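Ticket: Regional stories missing from morning digest
Opened by: Mercy Barasa, Grilville newsroom
Status: waiting on vendor
July 26, 2024

Hi Rokeya, me again! The morning digest is dropping our local stories and I've spent most of today poking at it, so I'm putting everything I tried in one place.

The Bandara feed pulls fine. I can see 298 items in the intake list, with the right headlines and the right bylines. But when the digest builds, anything tagged Potton goes missing. The council stories, the school board one, even the weather. Readers who follow only Potton get a blank page with our logo on it, and a few of them have written in (politely, so far).

First thing I did was clear the cache and rebuild. No change. Then I turned off the duplicate filter, thinking it was matching our stories against the wire copy, and got 4 Potton items back, all of them from May. So the old stuff can get through and the new stuff can't, which made me look at the source ratings.
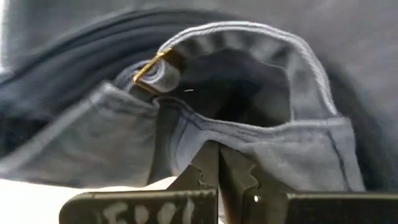

The ratings page shows Potton as "unscored" ever since the Rinden update went in. I think unscored is being read as a zero, and the credibility filter tosses anything that low. I tried setting a score by hand – it saves, I get the green check, and then it's back to unscored when I reload. Tried it in 2 browsers, same thing in both. My login says editor, so maybe I don't have the rights and it just isn't telling me?

One more thing I noticed in the log. It stops at 1,000 lines every time, right in the middle of the scoring step. No idea if that's a display limit or the job quitting early.

Reply from Rokeya Pathirana:
Thanks Mercy, super helpful. Editors can't save scores, so that green check is a bug and I've filed it separately. The log limit is only display. I set Potton by hand from my admin account and it stuck. Can you rebuild and tell me what you get?

Mercy Barasa:
Rebuilt! Council and school board are back – weather still isn't. It's tagged Potton and Grilville both, if that matters.

Rokeya Pathirana:
It might. Sending the double tag question to Rinden support now, leaving this open.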